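Wooden spoons and chopsticks going fuzzy and grey – can they be saved?

Posted in Kitchen & Household
791 views, 3 replies

Sille Gunnlaugsson
Joined in August

Hello all, I hope this is the right section, I did look for a wood one but it seemed to be mostly sheds.

I have a jar of wooden spoons by the cooker, a couple of spatulas and a good number of plain wooden chopsticks which we use nearly every day. Over the past few months they have all gone a bit sad. The spoons feel furry when you run a thumb along them, the older ones have turned a greyish colour at the bowl end, and one of the chopsticks has a dark patch at the tip that doesn't scrub off. There is a slight smell too, a sort of wet cardboard smell, mostly first thing in the morning.

We moved in the spring and the new kitchen has a dishwasher, a Cho, which came with the flat. I'll admit the wooden things have been going in it with everything else. My mother-in-law was horrified when she saw me do it on Saturday, and told me I should be rubbing everything with olive oil once a week. My neighbour says never to oil anything that goes near food. So now I'm oiling nothing and feeling guilty about it!

What I'd like to know is whether the furry ones can be rescued, what oil to use if any, and whether the dark patch means that chopstick has to go. I'm rather fond of two of the spoons, they were my grandmother's and have gone flat on one side from all her stirring, so I'd be very sorry to bin those.

Thank you in advance, and sorry this is so long.

Habibur Wickramasinghe
Regular, 64 posts

Hello Sille, and please don't apologise, long is fine, I'm about to be longer.

First of all your grandmother's spoons are almost certainly all right. The furriness is only the grain lifting. Wood takes up water, swells, dries out again and the little fibres at the surface stand up, and a dishwasher does that to it very hot and for a very long time. It looks and feels dreadful but it is mostly skin deep. The grey is the same sort of thing, weathering really, like a garden bench.

What I do with mine, usually of an evening with the radio on, is this. Wash them by hand in warm soapy water, rinse them, and let them dry completely. I mean overnight at least, lying across a cooling rack so the air gets underneath. Then sand them lightly, going along the grain and never across it. If they are very rough, begin with 100 grit and finish with something finer. Ordinary sandpaper from the hardware shop is perfectly good. For the flat edge on your grandmother's spoons I would go very gently and only with the fine paper, so you keep the shape she gave them.

Wipe the dust off with a damp cloth, let them dry again (yes, again, I know), and then oil them. Your mother-in-law is right that oil helps, but I wouldn't use olive oil. It never really sets, and after a while it goes rancid and sticky, and you would be swapping one smell for another. Food-safe mineral oil is the easy choice. It's sold for chopping boards and a small bottle lasts for ages. I've been using a tin of the Graduson board oil and have no complaints, though I don't think it is any better than the cheap one. Pour a little on a cloth, rub it in, leave it for an hour or two, then wipe off whatever hasn't soaked in. Once a month is plenty, or whenever they look pale and thirsty.

Some people like raw linseed oil or tung oil, which dry harder, but you have to wait a good long while before using the spoons and you must check that the tin says it is suitable for food. The linseed sold for garden furniture often has driers in it. Also please don't leave rags with linseed on them scrunched up in a bin, as they can heat up and catch fire. Lay them flat outdoors to dry.

Now the dark patch. If it is on the surface and sands away to clean wood, you can keep the chopstick. If it goes deeper, or the wood is soft when you press it with a fingernail, or it has a crack with black in it, I would throw it away, and its partner can stir paint. Plain chopsticks cost very little and the tips go in your mouth, so I'm stricter with those than with spoons. I wouldn't bother oiling the cheap ones either. Some are lacquered or varnished, and with those you shouldn't sand at all – once the coating is flaking they are finished.

And I'm afraid the dishwasher does have to stop! I washed a lovely olive wood spatula in ours for a year before it split straight down the handle, so I speak as a sinner.

Arketti28

just boil them for 10 mins with a bit of vinegar, worked for me. or buy silicone

Ivik

I agree with nearly all of what Habibur has written, though I'd leave out the boiling, as it raises the grain again and you'll be back to sanding. If the smell lingers, rub them with half a lemon and some coarse salt, rinse quickly and dry them well.

The one thing I'd add is to look at the jar. You say the smell is worst in the morning, which makes me think they are being put away damp in something with no way for the water to get out. A solid crock is very handsome but the bottom inch stays wet and whatever is standing in it stays wet too. Tip yours out and have a sniff, and I suspect you'll find your wet cardboard. I had a lovely blue one from a pottery fair for years and it was quite slimy at the bottom, which I'm embarrassed to say I only found out when I dropped it.

A cutlery drainer with holes near the bottom is much kinder to wood. Ours is only a white plastic one with two sides to it, and the chopsticks stand up in it and lean whichever way they please. 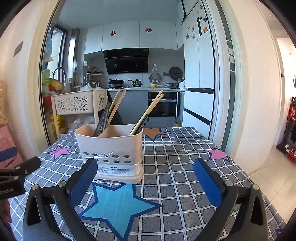

Give it a proper scrub every week or so, including the corners, and stand it on a saucer or a folded cloth if you're putting things in dripping. I shake everything first and give the spoons a rub with a tea towel, then leave them out until the next day before they go in a drawer. Don't be tempted to dry them on the radiator or in a low oven. My husband tried that with a salad server and it bent like a banana.

If you do the sanding, I'd love to hear how your grandmother's spoons come up. Mine went a beautiful honey colour after the second coat of oil and I was so pleased that I did the rolling pin as well.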